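Writing for Daytime Serials
Week 6 handout: The slow burn, the tentpole and the Friday hook

Instructor: Ingeborg Auer
Posted Friday, April 3, 2020

Welcome back, everybody! This is my favorite week of the course, so forgive me if the notes run long. Last week we broke down a single scene. Now we move up a level and look at how a soap spreads one piece of story over days and weeks without the audience wandering off to make a sandwich.

Our working text is still Gurkbridge, episodes 2,631 through the end of that week's block. If you haven't watched them yet, please do so before you read any further, as I'm about to spoil the paternity reveal.

1. Three speeds of story

A daytime show usually keeps three kinds of story going at once. The A story is hot: somebody is on trial, or missing, or back from the dead. The B story is warming up. The C story barely moves, and it's often the one viewers write letters about! In Gurkbridge the A story is the hotel fire inquiry, the B story is Marta's engagement, and the C story is the old feud between the Zabala brothers over the vineyard.

Watch how the Zabala feud gets only one short scene on Monday and nothing at all until Thursday. In Thursday's scene the younger brother returns a borrowed coat and doesn't sit down. It's tiny, and I love it. We've known these two since episode 1,090, and the writers trust us to remember that he always sits down.

2. Recapping without groaning

Soap viewers miss episodes. Your dialogue has to catch them up, and it has to do it while sounding like people talking. The weak version goes, "As you know, your sister married my ex-husband last spring." Yevhen Kravchuk brought in a nice fix in the February workshop: give the recap to the character who is angriest about it. Angry people repeat themselves all the time, so the ear accepts it.

A second fix is to have someone get it wrong. When Aunt Lise tells the story of the engagement with half the facts mixed up, Marta corrects her, and there's your recap – plus a small comic beat for free. 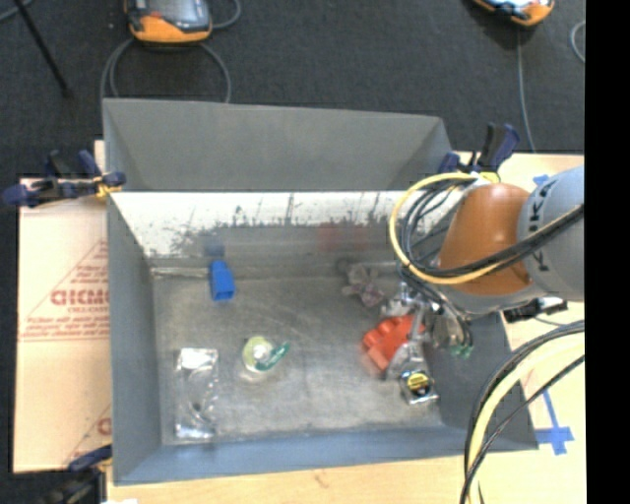
3. The tag

The tag is the last beat before the credits. Monday to Thursday it can be modest: a look, a ringing phone, a name said out loud. Friday's tag has to last the whole weekend. Compare these two from our block:

Wednesday: Marta finds the unsigned letter and puts it in her purse.
Friday: Marta reads the letter to the wrong brother.

The Wednesday tag asks what the letter says. The Friday tag tells us, and then opens a much bigger question about what he'll do now that he knows. Try to do that in your own outlines. Answer something small and let the answer cause the trouble.

Please go easy on faints, gunshots and strangers in doorways. I adore a stranger in a doorway, but you get one per outline!

4. Returning characters

Guðlaug Ásgeirsdóttir's chapter in the reader is very good on this. She says a returning character should want something on the day they arrive, before anyone has finished gasping. Look at Dr. Poseno's return in the hospital corridor. Two lines of shock, and then he asks for his old office keys. We're straight into story, and the gasping can go on in the background for the rest of the week.

Burgi Aebischer asked in class whether a recast changes any of this. A little, yes. Give the new actor a scene with a familiar partner on a familiar set, and let the partner say the name early.

For next time

Read Florian Wieser's essay on long-term stories, pages 30 to 41 in the reader. Skip the section on ratings unless you're curious.

Write a five-day outline for one A story and one C story, set in a town of your own. Mark each tag clearly. Then write out the Friday tag in full, dialogue and all, in no more than 400 words. If two of you want to share a town, go ahead – I'd be thrilled to see a crossover.

Outlines are due the night before class so I can read them with my coffee.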